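Chapter 3
Sorting Before Storing

Most advice on tidying starts with a purchase. Get the right container, the argument goes, and order will follow. Students should treat this claim with care. A basket has no opinion about what goes into it, and a household that owns 14 of them can still lose a plug adapter for a month.

Italo Ferraro, whose Surnville survey of 200 homes is discussed later in this chapter, made the point bluntly: "People buy the answer before they have asked the question." His sample was small, and he chose the homes himself, so his figures deserve some doubt too. The remark holds up better than the numbers do.

Consider a table of mixed small things, with an orange, a red and a yellow basket along the far side. What rule would you use to divide a pink cup, a small blue box and a plug adapter among them?

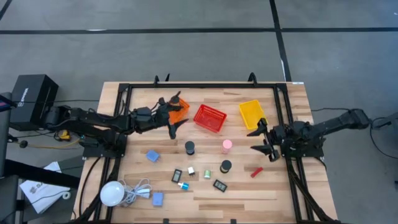
3.1 What Color Can and Cannot Do

Color coding is the rule most often suggested. It is quick to teach and easy to check. It also says nothing about use — a red basket does not tell you whether batteries belong with cables or with pens. Someone has to decide that, and then remember it.

Clear containers are supposed to solve the problem, as the contents can be seen through the sides. Put a jar behind a basket, though, and part of that benefit goes.
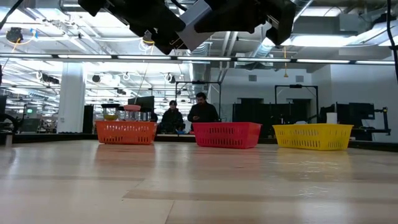 The Kamel method, covered in Section 3.2, tries to get around this by sorting according to how often a thing is used. Its supporters claim a great deal for it. We will look at what they measured, and at what they left out.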